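2019-07-29

Draft three of the Rerkent book is at 120 thousand words, and the succession plot still has a hole in it. These are my notes on the hole, mostly for my own use.

The setup: Briltia is ruled by a queen whose heir must be named before the first snow. The Uddin, the river families, hold the right to refuse one name. In draft one they used that right in chapter 3 and it never came up again. In draft two I moved the refusal to chapter 18, which fixed the pacing and broke the motive. By then the heir has already saved their grain barges, so they have no grounds to object.

I tried three repairs in March. The first gave the Uddin a secret debt to the rival claimant. It worked on paper but needed four new scenes, all of them people talking in boats. The second made the refusal a forgery, and that turned the last third into a mystery I had no wish to write.

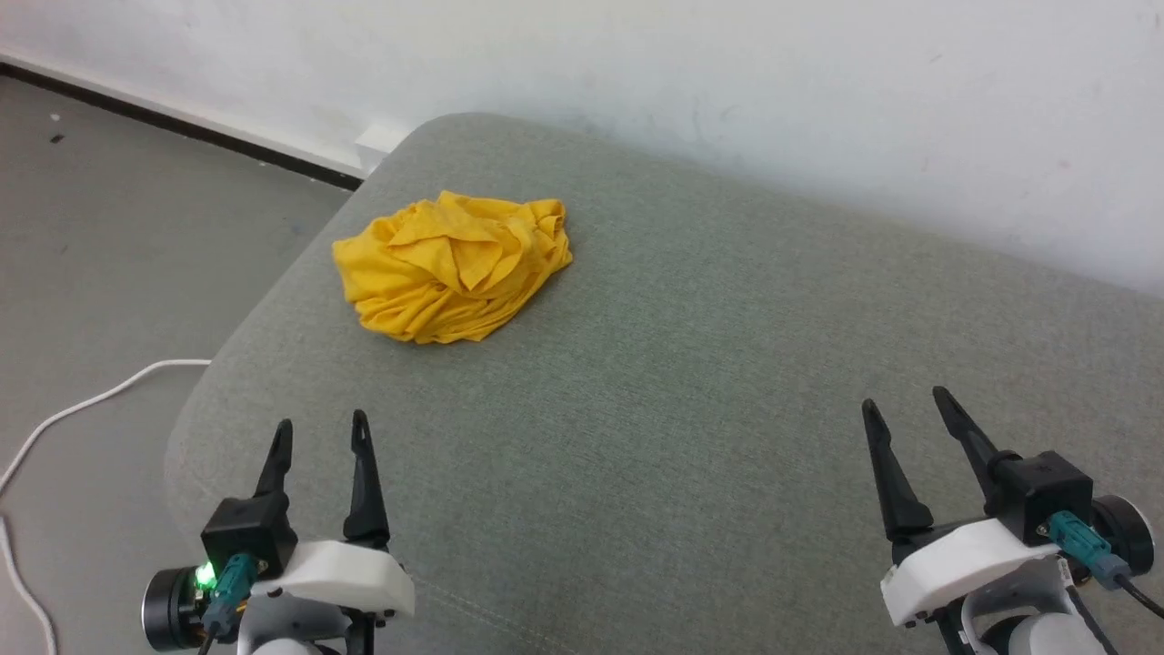
The third repair is the one I kept. The refusal is sealed early and opened late. The Uddin write their name down at midsummer, before the barges, and the law says it can't be changed. When the box is opened at Velitby they are bound to a choice they no longer want. No new scenes - only a short one in chapter 3, where the seal goes on.

Costs so far: the heir can't know about the box, so two conversations in the middle have to go. The captain's oath now comes after the opening, and her line about the river has to move with it. I also need a date for the law. I have written "in the year 1001" as a placeholder, but the calendar in the appendix starts later than that, so one of them is wrong.

Next is the map. Velitby is two days' ride from the capital in one chapter and five in another.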